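I'd been promising myself a trip to the Sillari mill open day for three years running, and every year something came up. This June I finally made it, mostly because my friend Ravindran Krishnan bought the tickets before asking me and then offered to drive. We left at six in the morning with a bag of bagels and got there just as they were putting the cones out in the parking lot.

If you don't know it, Sillari is a working cotton mill – canvas mostly, plus some twill and a heavy duck they sell to sailmakers and people who reupholster old chairs. It sits on a bend of the river, with a weir that you can hear from the road. They open up to visitors once a year and the tour slots go fast. Ours was the second one of the day, which turned out perfect, as the looms had been running for a while and the place was properly loud.

Our guide was Maksym Boiko, who has worked in the weaving shed long enough to talk over the noise without seeming to raise his voice. (I don't know how. I was hoarse by lunch.) He started us off in the bale store, which smells like a hayloft and is kept cooler than I expected. You're allowed to pull a tuft out of the sample bale and tease it apart between your fingers, and I could have stood there doing that all morning. Mine had a bit of seed stuck in it. I still have it in my coat pocket.

After that comes carding, then spinning, then a long corridor with framed pattern cards on both sides, and then the doors open and there are the looms! There are 80 in the main shed and the floor hums right up through your shoes. Maksym walked us down the center aisle and stopped at one that was set up for a wide canvas, with 3,535 warp threads going in at the back. One of them snapped while we were watching, the loom stopped dead, and a woman came over, found the broken end, tied it and had the thing running again before I'd figured out where she was even looking. Ravindran clapped. She gave him a very patient smile.

The old end of the shed has a Rulter loom from the mill's early days, which they only run for visitors, ten minutes at a time. It's slow and clanky and everybody loved it. I liked the selvage it makes, a little uneven, with a blue line down one side.

Then we went upstairs to the cloth room, where everything gets inspected on big lit tables before it's rolled, and from there to finishing. I'd always thought of finishing as the boring part, but I spent longer there than anywhere else. They wash, they shrink, they press, and Maksym passed around two squares cut from the same roll, one before and one after. The first felt like cardboard. The second I wanted to make into curtains right then and there.

Lunch was in the old boiler house. Get the leek pie if they have it. The line for coffee was ridiculous, so we took ours from the Zendstead van by the gate instead, and drank it on the wall with our feet hanging over the water.

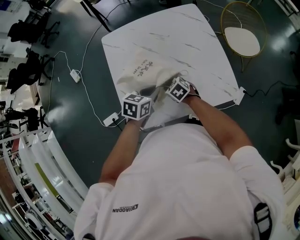 Folding a printed cloth tote on the marble-patterned table.

The afternoon was all about the shop, or at least mine was. They sell seconds and roll ends by weight, and you need to get in there early or be willing to dig. I was willing to dig. I came out with a length of unbleached duck, some narrow striped ticking and a bundle of offcuts that I have no plan for at all. Ravindran, who swore he was only there for the machines, bought an apron and then went back for another one.

There was a talk too, in the counting house, by the Ho family, who dye cloth a little way up the valley and take a lot of Sillari's plain canvas. They'd brought swatches in walnut, madder and a very odd green that looked gray until you carried it to the window. I'd have liked more on how they fix the colors and less on the history of the building, but the questions at the end went on for ages and that part was great. One man wanted to know if he could dye his boat cover at home. (Yes, but not in the bathtub.)

A few practical things if you're thinking of going next year. The tickets are timed, and they mean it. Parking is in the lower field and it was soft underfoot even in June, so leave the nice shoes at home. They hand out earplugs at the door, the foam kind, but I'd bring my own. The spinning floor is up two flights with an elevator at the far end, so ask at the desk if you need it. They told us they had 400 people through by noon and were expecting 2,000 over the whole weekend, and the shop did feel like it by the time we left.

We took the river road home with the windows down and the canvas on the back seat, and stopped for fries on the way. I've already washed the ticking. It shrank a good bit, just like Maksym said it would, so I'm going to need a smaller cushion.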